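Progress report to the Zukska Fund
Two-arm assembly cell, planning and purchasing phase
January 2021
Prepared by Ülle Urbonaitė, project lead, Forken

Where we stand

We are pleased with where this phase has ended up! When the grant was approved, our plan was to spend the first half on a simulated workcell and leave the hardware money alone until we knew what we wanted to buy. We have kept to that, and the simulated cell is now good enough that most of our purchasing questions get settled in it before anyone opens a catalog.

The cell has two arms facing each other across a single table, each with a two-finger gripper. The parts are simple white shapes, among them a holed disc and some lumpy, irregular ones that are much harder to get hold of. Arūnas Ots built the parts library and has been adding awkward shapes to it on purpose. We are very glad he did, as the awkward shapes are where the budget decisions come from.
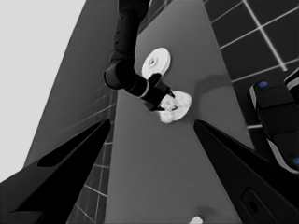 The simulated cell from close behind one gripper, with the other arm reaching over the plate.

Grippers

Our original budget listed a vacuum gripper for one arm and a finger gripper for the other. We would now like to buy finger grippers for both. The long pointed fingers in the model reach down beside small parts, and a suction cup would have very little flat surface to work with on the lumpy ones. Having the same gripper on both sides also means one set of spares, one mounting plate and one driver to maintain.

The quote from Skikach for the pair is $3,960, including mounting plates and cables but not replacement fingertips. Fingertips are $282 a set and we would like two sets from the start. Anyone who has run a gripper into a tabletop will understand why.

Table and reach

We had planned on a wide bench, partly out of habit (our old one is wide and everybody likes having somewhere to put a coffee). Working with the arms in the model changed our minds. What matters is how much of the surface both arms can get to, and on a wide bench a lot of the area belongs to one arm only. 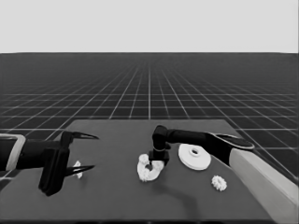
So the bench is going to be narrower than the one in the proposal, and cheaper too, although the saving will mostly go into a stiffer base. Two arms moving at once put a good deal of sideways load into a table, and the light frame we first priced would have needed bracing. Shboul has offered to weld the base to our drawing. They want the final height before they will give a firm price, and the height depends on which arm stands we choose, so this item is still open.

A related point is clearance. A forearm that comes in low over the table takes up space where parts could be sitting. We are comparing taller stands against simply keeping the storage spots closer to the front edge. The second option costs nothing, so we will try it first.

Cameras

The proposal allowed for one overhead camera. We now think one is too few. An arm working straight down can easily hide the part underneath it from above, and we want a second line of sight from somewhere lower.
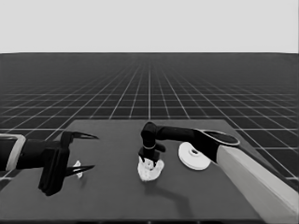 Arūnas is working through mounting positions at the moment, with 13 on his list. Moving a camera in the model takes a minute, and moving a real one means drilling holes, so we would much prefer to get this right before the brackets are ordered. The extra camera can be covered from the contingency line and we are not asking for more money. We do need your written approval to move funds between lines, and the form is attached.

What we have not bought

The arms themselves are still unordered. The supplier's lead time is long and we know the fund would like to see equipment on the floor, but reach and stand height have to be fixed first. We expect to place the order as soon as the base drawing is signed off, and delivery before the end of June still looks realistic to us.

We have also held back on the safety fencing. The room layout may shift a little once the bench size is final, and panels are a nuisance to return.

Requests to the fund

1. Approval to replace the vacuum gripper with a second finger gripper.
2. Approval to move the cost of one camera from contingency to equipment.
3. A short call with your technical reviewer about the base drawing — Arūnas can share his screen and run the cell live, and it is a lot of fun to watch.

The spending table and the Skikach quote are attached. Please send questions on the figures to Ülle and questions on the model to Arūnas.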